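Moving a two-door wardrobe closer to the wall plates in a guest room

Marlene Paquette
Posted in Bedrooms and Storage

We have a tall white wardrobe in the guest room, an Irkier with two doors and the silver bar handles in the middle. I would like to slide it left to free up space on the other side for a chair. On the left there is a folding luggage rack and, higher up on the wall, two small plates side by side. The gap between the wardrobe and the left corner is 56 inches. The rack would have to go somewhere else if I move the wardrobe over.

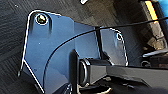 Guest room, December

My questions are how close I can go to the plates, and whether I have to empty the wardrobe first. It has winter coats and two boxes of bedding in it. It is not fixed to the wall at the moment. The floor is level.

Mervin Thibodeau

Empty it. Coats weigh more than people think, and the back panel on these is thin. If you push it loaded, the carcass racks and then the doors stop meeting in the middle. Take out the bedding first, then the coats, then any loose shelves.

Leave 12 inches between the side of the wardrobe and the nearest plate. You want room for your hand and for 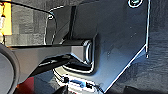 a plug, if either of them is an outlet. Put felt pads under the corners and push from low down with a second person on the other side. When it is in place, check the gap between the doors from top to bottom. If it is wider at one end, shim the front corner before you touch the hinges. Then fix it to the wall with a strap at the top. A tall wardrobe should not be left loose.

sakska63

just tip it and walk it over, takes 6 minutes. I kept my luggage rack at the foot of the bed and guests like it better there

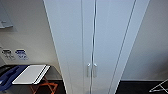

1 min read

Marlene Paquette

Thank you both. I will empty it and go with the 12 inches. The rack can go by the bed. Does the strap need to go into a stud, or will a drywall anchor hold?

Mervin Thibodeau

Stud if you can reach one.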